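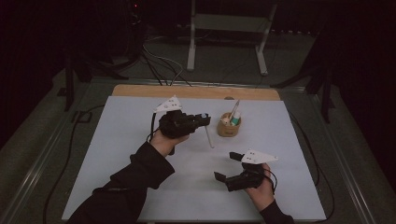

Two hand-held grippers in use at the board. Each one has its own marker plate and its own cable.

Planning an Equipment Purchase
Handout 3, Automation Shop Practice
Instructor: Do-yoon Moon
Revised 29 May 2019

Bring this handout to both planning sessions. The written budget is due in August, before orders go out.

1. Start from the task

Write one sentence that says what the hands have to do. For our exercise it reads: "Handle pens, small bottles and a cup on a table, using two hand-held grippers." Everything on the list must trace back to that sentence. If a line does not, move it to a separate page called Later.

2. Sort the lines

Group A is what the operator holds: grippers, fingertips, marker plates, cables.
Group B is what stays put: table, rails, stands, board, floor covering, curtains.
Group C is what gets handled. It is cheap and it is the group students leave out. Pens, glue, small bottles and cups get lost or used up, so budget for replacements.

Last year's plan for the Norkville lab had more than 40 lines. Of these, 38 were in Groups A and B, and the Group C items were bought out of pocket.

3. Quotes

Get a quote from at least two suppliers for any Group A line. In class we will compare the Cister and Skyrme quotes. Check these points on each:

- Are left and right units priced separately or as a pair?
- Are cables included, and how long are they?
- What does a spare set of fingertips cost?
- Who pays return shipping on a repair?

The Skyrme quote looks lower on the first page. Add the cables and spares before you compare totals.

4. Cables and floor space

Measure the table, then measure the path from the operator's hands to the equipment. Buy for the path. Leave room for stand legs, which take more floor than the stand itself. Draw the cable routes on your floor plan and mark where people walk. 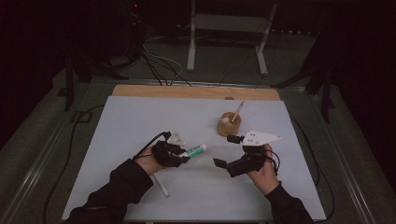
5. Spares and wear

Fingertips wear first, then cables. For each gripper, list two spare sets of fingertips and one spare cable. Marker plates should be priced as separate parts. The Ostent worksheet has a column for expected life. Leave it blank if the supplier gives no figure, and do not guess.

6. What to hand in

- Task sentence
- Line list by group, with prices
- Both quotes
- Floor plan with cable routes
- The Later page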